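Jumley notebook, 30/10/2022

Picking up where the last page stopped. Arms back on, new firmware on the hand controllers, task is still the soft one - get the gray cloth off the sofa and hold on to it. No folding yet. Folding is December if we're lucky.

Balance check first, standing, hands up in front, fingers half open. Held for 80 seconds with no drift. Left wrist ticks when it rolls inward, same tick as before the rebuild. Regreased, still ticks. Probably the Tritley bearing, ordered two.
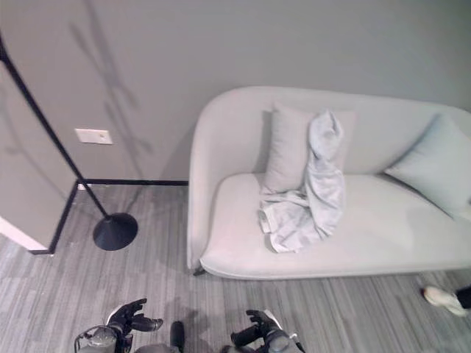 Head camera exposure locked after that, auto kept hunting on the light wall. Gray cloth, gray seat, gray floor, so the segmentation is guessing at the edges. Depth is better than color here. Set the cloth mask threshold to 237 and left it, anything lower and it starts grabbing at the cushions.

Cable loops on the forearms need to be shorter. Ran the approach at 40 percent speed so I could get to the stop button. Right arm leads, left just stays out of the way for now. Reach planner still wants to come in too flat over the front of the seat, I added a waypoint higher up and it mostly listens.
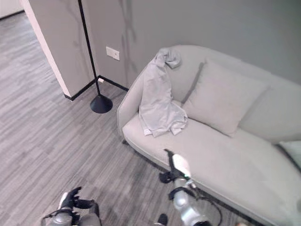
Naidoo thread had a reply on the flat approach: "Drop your elbow before you extend, the planner is solving for the wrist and ignoring everything behind it. We had the same thing until we penalized elbow height." Will try it. Cost term goes in the Bresent config, not the main one (wrote it in the wrong file last time and lost an evening).

Elbow term in, weight picked by feel. Approach looks steeper in the sim. Grip force is the next problem - too soft and the cloth slides, too hard and the fingers push down into the seat and the current spikes. Peak in the log was 728 mA on the right hand, want it well under that.

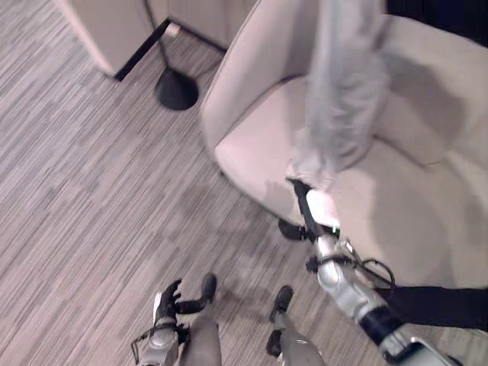

Pinch from the low end of the cloth seems like the way to go, less fabric to fight. Need a contact check before the fingers close, otherwise its closing on cushion half the time.

To do:
shorten both forearm loops, zip ties
swap left wrist bearing when it comes
log current on both hands, not just right
back up the Bresent config BEFORE touching teh weights again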